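Plandholm Tenants & Neighbours
Jun 8, 2026

The bus stop outside the old Ranberg works has been moved again. Regular readers will know this is the third position it has held since spring. It's now on the far side of the junction, next to the bins, facing away from the buses.

A short thread for those who have asked me why I can't let this go.

In May the stop was outside the chemist. It had a bench and a roof, and it had a timetable you could read without kneeling. Then a yellow notice went up saying the stop was "temporarily relocated to improve your journey". My journey was improved by 400 metres, uphill.

The 126 still goes past the old stop, I should say. It slows down there, out of habit or respect, and then carries on up the hill with the doors shut.

I rang the number on the notice. It belongs to Agarwal, who run the buses but say they don't run the stops. Stops are the council. The council say the pole is theirs but the flag on top of it is Agarwal's. The bench, as far as I can gather, is an orphan.

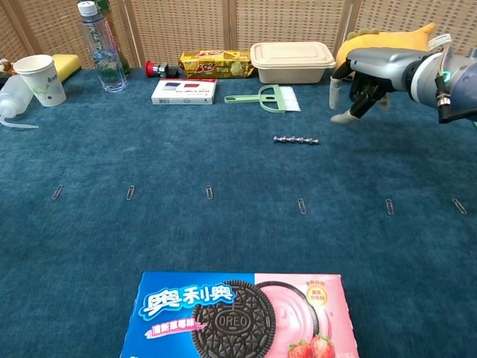
Mine's the Groltholm side and we've had no bench for years, writes a neighbour, so forgive me if I don't weep. We sit on the wall. The wall has now got a notice on it too.

Fair point, and I'm sorry about your wall. What does the notice say? If it's the one about improving your journey I would start packing.

Anyway. Position two was outside the school, which lasted until somebody noticed the school. There was a fortnight when the bus, the parents and the lollipop crossing all wanted the same bit of kerb at the same time. I have seen better-tempered car boot sales.

So now it's the bins. The pole stands in a square of fresh tarmac, the neatest bit of road surface in Plandholm. I mention this because the pothole next to it has been there long enough to have its own weather.

The timetable case is up, which is progress. It contains the timetable for the 21. The 21 doesn't come here. It has never come here. It goes to the hospital by the other road, and I'd quite like it if it did come here, so perhaps this is how we get one.

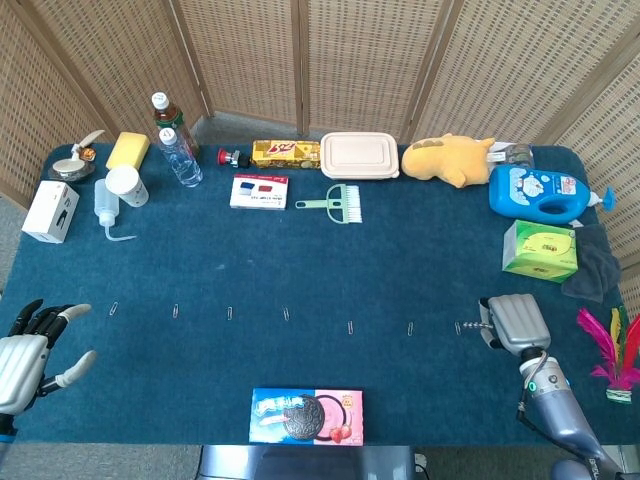 Try the driver on the early one, someone suggests, he'll stop at the chemist if you put your arm out and look as though you mean it.

I have tried this. I evidently don't look as though I mean it. He waved back, very nicely.

What I'd like, in case anyone from the council has wandered in: the bench moved to wherever the pole is, or the pole moved back to the bench. I'm not fussy about which one travels. The bench is still outside the chemist, under its roof, bone dry and full of people waiting for a bus that left from the bins.

To be fair to the council, they did reply to my second email. They thanked me for my interest in street furniture. I hadn't thought of it as an interest, but I've now got a folder, so I suppose they've spotted something.

There's a drop-in at the library about "kerbside priorities", 2 till 4, tea provided. I'll be going. The library is on the bus route — you get off at the chemist, or you did.

If you're coming from the Groltholm end, allow extra time for the hill and bring something to sit on. I'll post whatever they tell us, with the folder references for those who like that kind of thing.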